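Pick line automation: what happened to your crew?

Shop Floor Talk > Warehousing and Packing > Automation

palletjack_pete
Our site is getting the Solamari cells in November. Two of them on the small parts kitting line to start, more if the numbers work. We have 140 people on the floor over three shifts, and the meeting we got was ten minutes long. They said no layoffs and that some of us will be "trainers." For anybody who already went through this, what changed in your day? I've been kitting for nine years and I'd like to know before I bid on anything.

dock7
We went through it two years ago with a different vendor. No layoffs was true on paper. They stopped replacing people who quit. The line I was on had 25 people and now it's a lot fewer, and the ones left walk more because they feed the cells and clear the jams. My knees notice. Pay is the same.

marla_k
Different story here. I moved from packing to training and I'm glad I did. You do the kitting task by hand with the grippers, over and over, and that is what the robot learns from. The target is 200 good runs a shift. Sounds like a lot, but a run is short. You still get your breaks.

palletjack_pete
Is that extra pay or just a new title?

marla_k
Here it was one grade up. Get it in writing. The first group at my place waited three months for theirs.

dock7
So you're teaching the thing that takes the job. I'm not blaming you, I would take the grade too. But let's call it what it is.

marla_k
I know what it is. The kitting job was going to change whether I signed up or not. I'd rather be in the room when they decide what a good run looks like. The engineers wanted us to lift every part straight up because it looked clean. Anyone who has kitted for a week knows you tip the flat ones first. We got that changed.

gemix_nights
I'm at Gemix, nights. I'd agree with marla on the room part and with dock7 on headcount. What surprised me was how much of the work is setup. You clear the bench, put the parts back where they started, check the grippers, go again. If you hate repeating yourself, stay on the line.
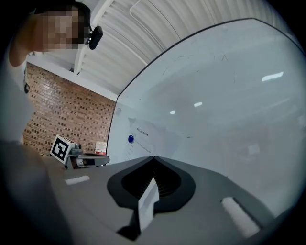 The other thing is the hands. The grippers aren't heavy when you pick them up but by the fourth hour you feel it in the forearm. We asked for a swap every 40 minutes and got it after a couple of people went to the nurse. Ask for that on day one. And ask who owns the recordings and how long they keep them. We got a one-page answer, which was more than I expected.

dock7
What did the page say?

gemix_nights
That they can use them for training the system and not for discipline or timing people. No end date on how long they hold on to them. Our steward is still pushing on that.

torque_spec
Maintenance side. Pete, find out who is allowed to clear a fault. At the Goossens plant I came from, operators could reset a cell themselves and it went fine. Where I am now every reset is a ticket, so the cell sits there and the operators get asked why the rate is down. That causes more bad feeling than the robots do.

palletjack_pete
Good one, thanks. I wrote that down. I don't think they've decided yet. The supervisor said the Zudongate software handles faults but he couldn't say what that means.

torque_spec
It means a light turns yellow and somebody walks over. Make sure that somebody is on your shift.

marla_k
Pete, if they let you try a session before you bid, do it. One of ours quit the trainer role after a week and they gave her the old spot back, but only because the bid sheet said she could return.

palletjack_pete
Will ask about the return rights. Bids close at 3 on the last day of the month. I'll post what they tell me about the grade.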